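Unit 4: Memory, Storage and the Path Between Them
Introduction to Computer Hardware, evening section
Instructor: Coralie Faulkner

These notes cover the fourth lecture. Read them before the lab, along with chapter six of the course reader. The homework is at the end and is due at the start of the next class.

1. Why a computer has more than one kind of memory

A processor can only work on data it can reach quickly. Fast memory costs a lot per byte and takes up a lot of space on a chip. Slow storage is cheap and can be very large. Every general-purpose computer is a compromise between the two, and the compromise is arranged in layers.

From fastest and smallest to slowest and largest, the layers are:

Registers - inside the processor core, a few hundred bytes
Cache - also on the processor, usually in two or three levels
Main memory - the modules on the motherboard, also called RAM
Solid-state drive
Hard disk
Tape or other offline storage

Registers, cache and main memory normally lose their contents when power goes off. The last three keep them. The word for the first group is volatile. Students mix up "memory" and "storage" on the quiz every year. In this course, memory means main memory unless the question says otherwise.

2. Latency and bandwidth

Latency is the time between asking for data and getting the first piece of it. Bandwidth is how much data arrives per second once it starts coming. They are separate measurements, and a device can be good at one and poor at the other. A truck full of tapes has very high bandwidth and terrible latency.

A hard disk has to move its head to the right track and wait for the platter to turn. That takes several milliseconds. Main memory answers in well under a microsecond. A program that jumps around a disk reading small pieces will spend nearly all its time waiting, even if the bandwidth printed on the box looks fine.

Worked example. A program makes 3000 small reads from random places on a disk, and each one takes 10 milliseconds. The total is 30 seconds. If the same data is already in main memory and each read takes 100 nanoseconds, the total is 0.3 milliseconds. The amount of data hardly matters in either case.

3. Locality

Cache works because most programs are predictable. There are two patterns you need to know.

Temporal locality: data used recently is likely to be used again soon. A loop counter is the usual case.

Spatial locality: data near something just used is likely to be used next. Reading through a list in order is the usual case.

Cache takes advantage of spatial locality by fetching a whole line at a time, commonly 64 bytes. If your program uses every byte in the line, you pay for one slow fetch and get the rest cheaply. If it uses four bytes and moves on, most of that fetch is wasted. Wiremu Ormsby will show this in lab with two versions of the same loop, one going across the rows of a table and one going down the columns.

4. Channels and slots

Main memory connects to the processor through one or more channels. Each channel has its own set of wires, so two channels can move data at the same time. Desktop boards commonly have two channels. Server boards often have four or more for each processor.

The slots on a board are divided among the channels. On a two-channel board with four slots, each channel usually gets two. If you put both of your modules on the same channel, the machine will normally run, but the second channel sits idle and you lose bandwidth. The manual has a table that says which slots to fill first. The order differs between boards, so look it up for the board you have.

Modules also have to match the board. Check the generation first (DDR3 and DDR4 have their notches in different places and will not fit each other's slots), then whether the board takes registered or unbuffered modules. Registered modules will fit in many boards that cannot use them.

5. Error correction

A bit in memory can flip without anything being broken. Error-correcting memory, ECC for short, stores extra bits with each word so that the controller can fix a single flipped bit and detect two. The usual arrangement is eight extra bits for every 64. The cost is more chips per module - nine where a plain one would have eight - and a small loss of speed on some systems.

ECC is standard in servers. Most desktops leave it out. For it to work, the processor, the board and the modules all have to support it.

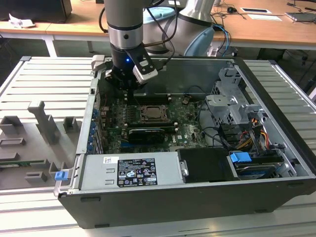
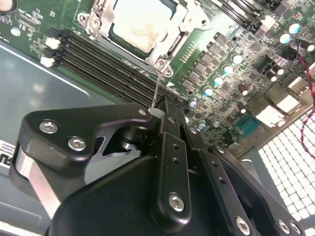
Figures 4.1 and 4.2. Motherboards with CPU socket and memory slots.

6. Homework

a. A disk takes 8 milliseconds for each random read. How long do 208 reads take? Show your work.

b. Explain in two or three sentences why adding a second module can speed up a machine that was not short of memory.

c. Find the manual for any motherboard online and copy out the order in which its slots should be filled.

Lab questions go to Wiremu. Everything else goes to me.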